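Clallwood Gym, pre-season court check
April 4, 2019. Checked by Eliécer Chambi

Rims level: OK. Both at ten feet, whatever the guards claim.
Nets: FAIL. East net hangs by 3 loops and habit.
Backboard padding: OK, if you like duct tape.
Floor: Soft board near the west free throw line. Visiting teams keep finding it for us.
Bleachers, 300 seats: OK. Row 2 squeaks in time with the band.
Exit doors: OK. One was propped open with a ball rack. Rack moved, speech given.
Scoreboard: Shot clock sticks at 14. Ask Salcedo.
First aid kit: Ice packs gone, 114 bandages left.

Recheck in May.
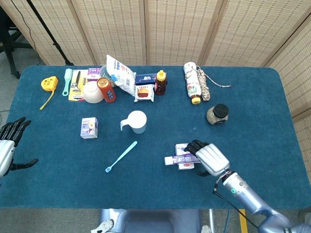
Table with teal-blue cover, woven screen behind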